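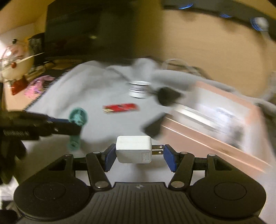
Figure 1. White USB power adapter in front of gray cloth.

Fading of Inkjet Prints Behind Three Kinds of Picture Glass
Sohail Zaidi and Tavion Baptiste
Jul 24, 2010

Introduction
Frame shops sell several kinds of glass, and the price goes up quickly from the plain kind to the kind that blocks ultraviolet light. We wanted to know how much difference a customer would see on an ordinary inkjet print hung in a bright room. Tavion worked at the Tretholm frame shop last summer and was asked this often. The shop let us have offcuts of glass and mat board at no charge.

Materials
The prints were made on one printer from one file, a chart of color patches with a gray scale along the bottom. We used Numton matte paper for all of them. The glass was plain picture glass, non-glare glass, and Maihi conservation glass. The mats were Pirnach board, white, from one sheet. Frames were plain black wood with no finish on the inside of the rabbet. Backing was corrugated board held in with points, and the backs were sealed with paper tape.

For each kind of glass we made 2 frames. One hung in a south window and the other on the inside wall of the same room, where direct sun does not reach. One more print was kept in a closed drawer as the control.

Procedure
The prints dried overnight before framing. We cut the mats with a straight cutter and covered half of each color chart with the mat, so that every print would carry its own unexposed strip. The frames went up in October and stayed up for 300 days of the calendar less the school breaks, when the blinds were shut and we did not count the time. The log sheet shows which days were left out.

Every few weeks we took the frames down, wiped the glass, and scanned the prints through the glass. This was a mistake in the plan. The non-glare glass softened the scan and changed the readings, so those early scans can't be compared with each other. From the spring on we opened the backs, scanned the bare print, and sealed it again with new tape. Only the bare scans are used in the results.

We also asked 6 people to look at the final prints without being told which glass was used, and to put the window prints in order from least to most faded.

Results
The window print behind plain glass faded the most. Magenta went first, then yellow. The line where the mat had been was easy to see in both colors. Cyan and black changed very little.

The print behind non-glare glass was close to the plain one. Four people ranked it as less faded than plain and the others ranked it as more faded, so we treat them as the same.

The print behind Maihi glass had a faint mat line in the magenta patches. All of the viewers put it as the least faded.

On the inside wall, none of the prints showed a line we could agree on. The scans gave a small drop in magenta behind plain glass, but it was near the difference we got from scanning the control twice.

Discussion
Placement mattered more than glass. A print on the inside wall behind plain glass looked better at the end than a window print behind the best glass. Conservation glass slowed the fading in the window but did not stop it, since visible light also fades dyes.

The weak points are the small number of frames and the lost early scans. Opening the backs let in room air, which may also affect inkjet dyes. Heat in the window was not measured. A pigment printer would probably give different results, and we would like to run that next with the same frames.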